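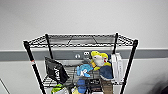
Ticket: Caron cell 2, pick from wire rack stops on false contact
Status: open, waiting on part
Opened by: Sibel Aksoy
Priority: medium
Unit: Caron mobile picker, head camera + right arm
Software: Sturnar 13

Problem
Arm stops on the way to the lower shelf. Error 378, contact before target. Nothing touched as far as I can tell. Arm retracts to home fine and base doesn't move. Happens on the black wire rack only, the solid shelf rack next door is ok.

Log

7:40 am
Restarted controller. Same fault on first pick. Cleared, ran again, same fault.

7:55 am
Took the rack out of the job and ran the solid one. Clean. So arm is ok, gripper is ok. Put rack back in.

8:20 am
Checked depth view. Top shelf mesh is coming through as a patchwork – bits of wire, bits of wall behind, bits of whatever is on the shelf below. Planner thinks there is a surface floating between the two shelves. Posts are glossy and they drop out in places too. The gray stripe on the wall sits at nearly the same height as the top shelf from the head, and the edge finder grabbed it twice as the back lip of the shelf. That one I did not expect.

8:45 am
Wiped lens. No change. Worth doing anyway, it had a thumb print on it.

9:10 am
Lowered head tilt a bit so less wall in view. Stripe no longer picked up as lip. Still 378 on the lower shelf, so two separate problems. Put tilt back so the numbers stay comparable.

9:30 am
Turned on the Ostus mesh filter, default setting. Phantom surface mostly gone but now the filter eats thin edges of real items too. Black panel with the white lettering lost one side completely. Plush toys fine, they are fat enough.

10:05 am
Filter strength down to 60. Better. Panel is whole again, phantom surface is back in one spot near the right rear post, next to the tall white thing. Could be the white sides throwing light back on to the post. Not sure.

10:20 am
Moved the approach path so arm comes in lower and flatter. Ran the yellow and white plush as target. Picked. Ran it again, picked. Navy item picked on second try. Light blue one faulted, 378 again, but closer in then before.

Reply from Wurkiria support, 11:15 am
Hi Sibel, please confirm the rack model was taught from the front and not from the head position. If it was taught from the head the top shelf needs to be marked as "open mesh" by hand, the wizard doesn't do it. Also send the exposure value.

11:30 am
Taught from head. Top shelf was marked solid. Exposure is 2000, nobody changed it as far as I know.

11:50 am
Marked top shelf open mesh, re-saved rack model, filter left at 60. Light blue plush picked. Green item at lower left picked. Brown box at the bottom still faults, gripper comes in at a bad angle for it – separate ticket pls, not the same error.

1:10 pm
Restarted everything cold to make sure settings stick. Rack model kept. Filter went back to default!! Had to set it again by hand. Asked Wurkiria about this.

Reply from Wurkiria support, 1:45 pm
Filter value is not saved on 13 if the cell profile is locked. Unlock, set, save, lock again.

2:00 pm
Done, survived a restart this time.

Still to do
– matte sleeves for the posts, on order
– re-teach rack from the front when the sleeves are on
– edge finder vs wall stripe, need a mask for it, Sturnar side
– dont raise filter above 60 until the re-teach

Leaving open until sleeves arrive. If 378 comes back on the night run, write down which item and which shelf, don't just clear it. – Sibel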